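2019-05-06

I've been promising a proper update on the bin project for so long that my sister has stopped asking, so pour yourself something and settle in, because I do tend to go on.

For those of you who came for the sourdough posts: by day I help teach a robot arm to pick things up. We don't write out the rules for it. We collect examples, lots and lots of them, and a learning system (ours is called Drimo) looks for the pattern in what worked and what didn't. My part is the collecting. I put things in a bin, start a round, mark down how every grab went, stir everything up and start again. I love it far more than I expected to!

Last week's total was 248 grabs, and 162 of them were good ones. Kiyoshi Shimada, who has been at this much longer than I have, was just as pleased about the misses. He says a week of nothing but good grabs would teach the system very little, and he wants every slip written down with the same care. I grumbled a bit at first (nobody likes logging their own bad afternoon), but I've come around, and now I write little notes next to the odd ones. "Pushed it into the corner." "Got two at once, dropped both."
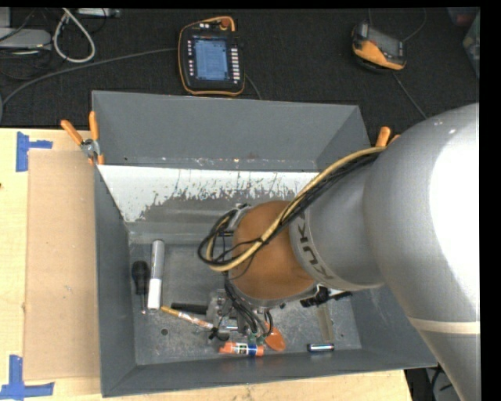

*The KUKA at work over the bin, glue stick down in front.*

I have opinions about what goes in the bin, as you might guess. The glue stick is my favorite, a nice honest shape with plenty to hold on to. Long skinny things like the screwdriver and the pens are harder, especially when they end up side by side, and anything that settles close to a wall makes me hold my breath. Lucian Pop keeps bringing in bits from his kitchen drawer and I keep pretending to be annoyed about it. He's right, though. If we only ever use tidy shapes, Drimo will only ever know about tidy shapes.

We had a long talk over lunch about how to mix things up between rounds. I'd been placing items by hand and it seems I have habits, because when Lucian went through my bins from the spring, the long pieces nearly all pointed the same way. I was mortified! Now I tip everything out of a tub and leave it where it falls, however much my fingers itch to straighten it.

The plan is 62 more rounds with this set, and then 7 new objects go in, which I get to pick. Suggestions are very welcome in the comments, as long as they can survive being dropped. Our friends over at Kalcombe want a look at the whole collection in July, so I have some labeling to catch up on before then, and a kettle that's just clicked off.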